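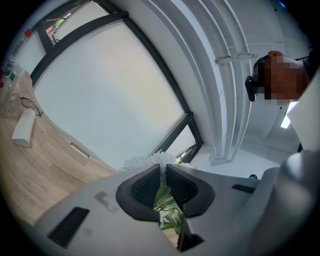

Right, fake flowers for a small table, need opinions quick as I'm ordering tonight. Doing the table in the spare room, want it to look a bit less like an office. Going for white. The blossoms with the frilly, crinkly petals I like a lot, with the broad leaf right up under the flower and the thin pointy ones lower down. What I can't decide is one fat bunch in a small vase or something taller and thinner. Budget is 49 all in, vase included. Anyone?
posted by pileo_jen, 3/31/25

tansy86
Small vase, one bunch, done. Dont overthink it.

Rocío Salcedo
Depends on the table! I'd always go with two kinds of white together, something big and round like a hydrangea and then daisies to break it up. All hydrangea and it goes a bit wedding, sorry. Also cut the stems. Everyone leaves them too long and then the whole lot leans over and you end up stuffing the vase with tissue.

pileo_jen
Cream vase, ceramic, quite little. Table is light wood, wall behind is white. Is that too much pale??

kettle_on
Yes too much pale. Get a blue vase.

tansy86
No it isn't. Cream on light wood is lovely, the leaves do the work.

kettle_on
White flowers, cream vase, white wall. It'll vanish. I had the exact same in our old flat and my mum walked past it for a month.
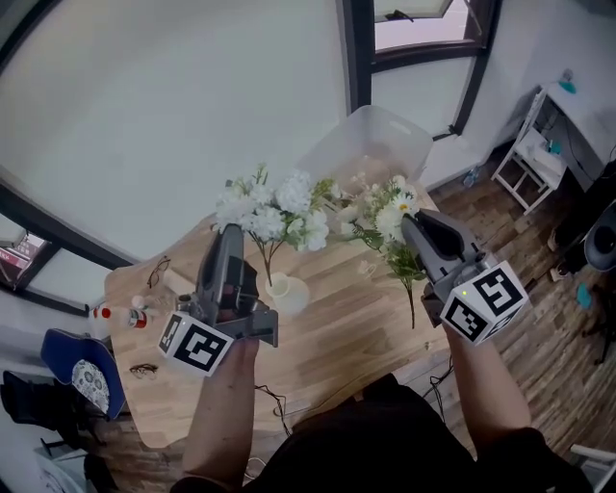

pileo_jen
Ok so the daisies. Sold on mixing now, Rocío you've won. Big white heads in the cream vase and the daisy spray in with them, or do they want their own pot? There's blue in the chair cushion (blue flowers on white) so I don't think I need more from the vase kettle, sorry. Will move the clear storage box off the back, it's right behind the flowers and spoils it. Glasses can go in a drawer too.

Rocío Salcedo
In with them, to one side, a bit lower than the big heads. Don't space them evenly. Bend the stems before they go in, not after, you'll pull the leaves off otherwise. Ask me how I know

kettle_on
Own pot. Daisies get lost in hydrangea. And I still say blue vase, the cushion is the reason FOR it.

marl_and_co
Where's everyone buying? Poduval had bunches at 8 each last time I looked but the leaves were horribly shiny. Cladance better but they sell out.

tansy86
Cladance. Wait for April, they usualy restock then.

pileo_jen
Can't wait till April - well ok that's tomorrow, fair enough. Will look in the morning.

marl_and_co
Dusting tip while we're here, hairdryer on cool. Not a damp cloth, it takes the fluff off the petals.

Rocío Salcedo
Soft paintbrush for me. Hairdryer sent mine across the landing.

kettle_on
Paintbrush takes forever. Hairdryer, just hold the vase.

pileo_jen
Going with both in the one vase, stems cut. If the daisies look daft I'll try the seperate pot. Thanks all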